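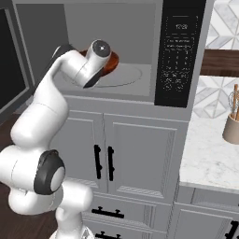

Overview camera, plate task. Arm in the microwave, plate at the back of the cavity.

Monday, April 8, 2019
Erelel sim bench, plate-out-of-microwave, wrist camera ablation

Picking up from the run I abandoned when the queue died. The question is still whether the policy gets anything out of the wrist camera, or whether we have been feeding it a second video stream out of politeness. Mohcine says it must help. I say it must help too, but I'd like it to help in a plot.

Setup is the same kitchen and the same arm. The demos are the ones Soledad recorded, and I have stopped complaining about them because the one time I tried to teleoperate a replacement set I put the elbow into the door over and over and was asked to give the controller back.

Three conditions:
overview only
overview + wrist
overview + wrist, with the wrist stream swapped for one from a different episode

The third one is the one I care about. If the policy does as well with somebody else's wrist view as with its own, then it was never looking, and the extra encoder is a very expensive space heater.

Changed since last time: action chunk is now 12 steps, was 2. At 2 the arm dithered at the mouth of the cavity like a man who has forgotten why he opened the fridge. At 12 it commits. Sometimes it commits to the side wall, but I can debug a collision and I can't debug indecision.

Also fixed the success check. The old check called it a success if the plate left the turntable, which rewarded flinging. It now wants the plate held and clear of the cavity for the last part of the episode. The old numbers in the October write-up used the flinging version and should be treated as folklore.

Morning results, 13 seeds per condition, same seeds across conditions. Overview only gets to the plate and then guesses at depth. Nearly every failure is the same one: fingers close short of the rim, arm retracts with great confidence, holding air. Overview + wrist is better, and the failures it has left are mostly contact with the cavity on the way in, before the grasp is even a question. Fine. Mohcine can have that one.

Swapped wrist is where it got strange. I expected it to fall back to overview-only level. It did worse. It closes early, late, once on the way in through the door. So the policy is looking at the wrist stream, and believes it over the overview when the two disagree. Good for the paper, slightly alarming for anyone planning to put a real lens on a real gripper and get soup on it.

Things that cost me the time between breakfast and lunch, recorded so they cost somebody else less:
The wrist camera was mounted in the wrong link's coordinates in the Dresier config. Everything loads, nothing warns, and you get a lovely view of the inside of a cylinder.
Image normalization was applied twice in the eval script and once in training. Overview survived this. Wrist did not.
The renderer caches the last good picture if a worker hangs. I spent a while admiring how steady the arm was.

After lunch I looked at the close-up views by hand. The finger geometry takes up most of the picture and the useful part is what shows in the gap between the fingers. Cropping to that strip is tempting. I'd guess the network has worked out by now that the big black shapes don't contain news, but a guess is what got us the flinging metric.
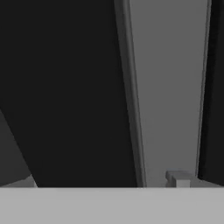 Wael's objection, by message, is that I should leave the fingers in the crop. He thinks the policy reads its own aperture off them, and that if I cut them away I'll be measuring the loss of that and calling it a result about attention. He also wants to know why gripper width isn't in the state vector if I'm so sure the picture isn't supplying it.

It isn't in the state vector because I took it out in the fall to save a dimension. I have not told him this. I suppose I just have.

So, crop experiment becomes two experiments: crop with fingers, crop without, and each of those with and without width in the state. That is a lot of training for one bullet point. Grigoris has the big machine until tomorrow night and is not in a sharing mood.

To do:
Put gripper width back. Quietly.
Rerun swapped wrist with the swap starting only after the arm is inside the cavity. If it still goes wrong at the door, something else is broken.
Ask Soledad whether any demos approach from the right of the turntable.
Delete the cached-picture behavior or at least make it shout.

Overnight job is queued behind Grigoris, config saved as wrist_swap_late.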